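Setting up and looking after a play toaster oven in a pretend kitchen

Contents
1. Before you start
2. Choosing a spot
3. Fitting the rack and checking the door
4. Loading play food
5. Cleaning
6. Keeping the top clear
7. Faults and fixes

These notes cover small plastic toaster ovens of the kind sold with play kitchens. They were first put together for the Jellside toy library, where 1,811 loans went out last year and kitchen sets came back with more faults than any other category. Most of those faults were in the door and the rack. Joana Mendes wrote the original sheet. Murray McIntyre rewrote sections 3 and 7 in December after going through the repair log.

1. Before you start

You will need:
a clean, dry cloth
a second cloth, dampened
mild dish soap
a small Phillips screwdriver
a soft toothbrush
a tray or shallow box for loose parts

Remove any batteries before cleaning or opening the case. Some models have a light or a timer sound and some have neither. If there is a battery cover, it is usually on the underside and held with one screw. Put the screw in the tray straight away.

Check the set against its contents card. If the card is missing, write a new one and tape it inside the storage box lid. List each food item on its own line. "Assorted food" is no use at check-in.

2. Choosing a spot

Use a flat table at child height. The oven should sit back far enough that the door, when lowered, lies fully over the table. Measure the depth of the door and add 200 mm in front for hands and plates. A door that hangs past the table edge gets leaned on, and the hinge tabs break.

Turn the oven slightly if two children will be sharing it. One can then work the knobs while the other loads food. Leave at least 40 mm behind the case so that it does not scrape the wall when pushed.

Do not put the oven on a cloth or a vinyl mat. It slides when the door is pulled. If the feet are worn smooth, stick a small square of non-slip shelf liner under each one and trim it flush.

A table 900 mm wide is enough for one oven, one plate stack and a small food bin. Put the bin on the side of the child's stronger hand where you know it.

3. Fitting the rack and checking the door

Lower the door all the way. Hold the rack level and slide it in along the side ledges until it stops. The bars should run the way they did when you took the rack out; if you did not note this, try it both ways and keep the one that sits without rocking.

Press lightly on each front corner of the rack. If a corner drops, the rack has missed its ledge. Take it out and start again. Forcing it will bow the side walls, and the door will no longer close square.

Check the rack for burrs by running a cotton ball along each bar. If fibres catch, file the spot smooth and wipe off the dust. Do this outside the oven.

Next, open and close the door ten times. It should fold down without a click or a grinding feel. Look at the hinge tabs on both sides. White stress marks in clear plastic mean that the tab is close to failing, and the door should be replaced. Glue does not hold at this joint. Mei-kuen Man tested three kinds on a Wanier door and all of them let go within a month of ordinary use.

Turn each knob through its full range. A knob that spins freely has come off its post. Pull it straight out, check that the socket is not split, and push it back on with the pointer lined up to the first marking.

4. Loading play food

Teach the order: door down, food in, door up, knob on. Children under four tend to close the door on the food, so leave the last two steps to a helper at first.

Use food that is lower than the gap between the rack and the roof of the oven. Test the tallest item yourself. Burgers with thick buns are the usual problem. If an item scrapes on the way in, move it to the stovetop set.

The lowered door can serve as a landing for one light item on its way in or out. Keep it to one. Heavy wooden pieces and filled plates belong on the table. Set the item near the hinge side, where the door has the most support.
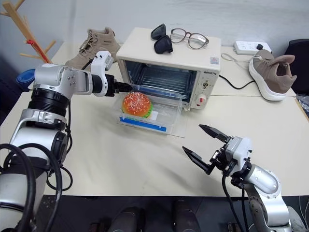
Toy burger on the lowered door. Take eyewear off the top before play.

For pretend cooking times, keep to short counts. A count of five for toast and ten for a burger works well with most groups. Longer times lead to the door being pulled open early.

5. Cleaning

Wipe the case with the damp cloth and one drop of dish soap, then wipe again with plain water. Dry it at once. Use the toothbrush around the knobs and along the door edges, where crumbs from real snacks collect.

Do not use alcohol or window cleaner on clear plastic doors. Both can cause fine cracking. Printed markings around the knobs also wear off quickly under anything stronger than soap.

Wash the rack separately and let it dry on edge. Put it back only when there is no moisture at the joints. Leave the door open overnight before the set goes into its box.

6. Keeping the top clear

The top of the oven is a handy height and tends to become a shelf. Keep glasses, sunglasses, phones and cups off it. Items slide when the door is pulled down, and lenses scratch. A hook or small dish on a higher shelf gives adults another place to put them.

Stickers and labels on the top should be flat at all four corners. Press down any that lift, or remove them fully and clean off the glue with a little cooking oil, followed by soap.

7. Faults and fixes

Door will not stay up: check for food or crumbs in the catch. If it is clean, look for a worn catch lip.

Door sits crooked: take out the rack and test again. If the door is now straight, the rack was fitted wrong.

Knob stiff: remove it, brush out the socket and refit. Do not oil it.

Rack missing: record it on the contents card and hold the set back from loan. Jayawardena spares come in two widths, so measure the inside of the oven from wall to wall before ordering.

Case rattles: one of the base screws is loose. Tighten by hand only until it is snug.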